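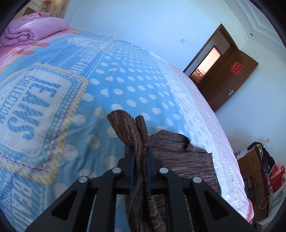 Workshop > Notebook > Hand-held gripper > Knitwear

Reading time: 4 minutes

Sat 11 January

Knitwear day at last. I have been putting it off because tea towels were going so nicely and I knew a jumper-weight thing would be a different animal, and so it has proved, though I've enjoyed myself more than I expected to. I'm writing this with my right hand wrapped round a mug because the thumb has had enough of squeezing for one day.

The garment is the brown marled one with the fine ribs. Irja wanted us to begin with something plain, but I like this one for learning on, as the ribs show you very clearly which way the cloth is being pulled. When you pinch along them the fabric gathers into a tidy upright fold between the pads and stays there. When you pinch across them it spreads, and you find yourself holding a good deal more wool than you meant to. I'd never have noticed that with my bare fingers! It is one of the things I love about this work, that you have to slow right down and find out what your hands have been doing all these years without telling you.

How I did it today, so that Tyyne H. can do hers the same way next week:

Spread the garment first, then stop, hands off, and breathe. Start the take with the gripper well clear of the cloth. Come down with the jaws open, and close them more slowly than feels natural. Lift until there is a proper fold standing up in the jaws and some slack hanging underneath, then hold while you say "one jumper, two jumpers" in your head (silly, but it works for me). Only then carry it across. Lay it down, open, back away, and end the take with the gripper clear again.

The pause at the top of the lift is the bit I want us all to agree on. Aranka went through the tea towel takes with me on the phone and pointed out that mine had a nice steady hold in them and hers had none at all, she just swept straight through, and the policy trained on the mixture dithers at exactly that point. It goes up, hangs about, comes down a little, goes up again. Poor thing, it has been taught by two people with different manners. We settled on the pause. I'd have been just as happy with the sweep so long as we all swept.

On the bed versus the table: I'm in favour of the bed for this set. The mattress gives a little when you press, so you can get the lower edge of the jaws right down into the cloth without that horrid knock you get from a hard top. The printed sheet is very busy, with its denim labels and big lettering and white spots on blue, and Orvokki asked whether we oughtn't to change it for something plain. My feeling is no. The brown stands out well enough against the blue, and if we only ever teach on plain sheets we shall have a robot that can only tidy up after people with plain sheets. I did smooth it before each take to begin with and then gave that up, and I think the creases are fine left as they are.

Things that went wrong. Twice I picked up a pinch of sheet along with the knit, and didn't feel it until the whole lot began to travel. Both takes thrown out. I also got into a bad habit after lunch of tilting my wrist over to the side to rest it, and the view tips over with you, so there is a run of takes where the whole room is leaning. I've kept those. Irja may overrule me, but a wrist that leans is something the arm will have to cope with too, and the grasps themselves were good.

The blue pads are holding the knit well. I'd worried they would drag at it, and I looked the ribs over afterwards and couldn't find any pulled threads. There's a faint click somewhere in the linkage when I close hard. It doesn't bother the grasp, but I'll ask Tyyne K. to look at the pivots, as she's the one with the patience and the small screwdrivers.

Tally: 185 takes kept today, which brings the knit set to 700. We said 1000 before the first training run and I think we'll be there in February without anybody ruining their hands. No more than 2 hours at a stretch, please, me included, and change hands if you can bear to. My left-handed takes are clumsy but usable, and I rather think the variety does some good.

Still to settle: do we count a regrasp as a failure? If the fold slips and I calmly put it down and take it again, that seems to me the most useful lesson in the whole set. Aranka agrees, Orvokki is doubtful. For the moment I'm marking them with an R in the log and leaving them in.

Next time, the same garment again but starting bunched up in a heap, and then something with sleeves that fight back. Bring hand cream.

Contact the workshop | © Manaven notebooks | Back to top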